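Rernville Riders Board > Stations & Service > Platform 2 gap at Andness

railfan_denora
Has anyone else noticed the gap at Andness since they moved the evening train to platform 2? I got off at the rear door last night and had to take a real jump with a bag in each hand. The platform curves there and the painted warning is worn off.

3 replies

tollgate8
Same gap it always was. People step off before the train stops, that's the trouble. Wait for the doors and use the front five cars.

marlow_k
Not everyone can get to the front five. It's an 8-car train and it's packed by Denora. My mother uses a cane and the conductor had to hold her arm. I wrote to the station office in November and got a form letter.

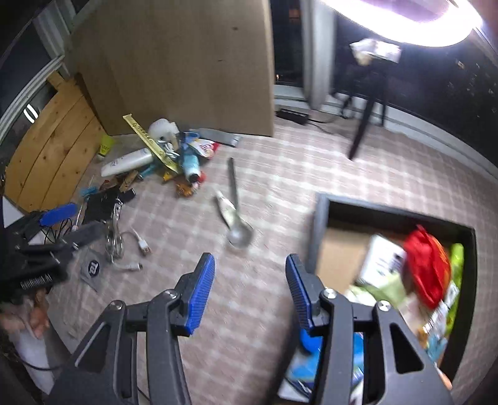

Re: Platform 2 gap at Andness

tollgate8
Fair enough about the cane. I still say half of the near misses are people in a hurry. A new platform edge costs money and they'll put it on the fares.

railfan_denora
Nobody asked for a new edge. Paint and a staff member at the rear doors would do it. Le Roux station has had both for years and it curves worse than ours.

marlow_k
There's a petition at the Andness ticket window, 325 names when I signed. The window closes at 5.

tollgate8
I'll sign for the paint. Not for the extra staff.

Filed under: Commuter Rail, Safety, Andness Line
7 comments | 2 shares
Contact the moderators | Back to top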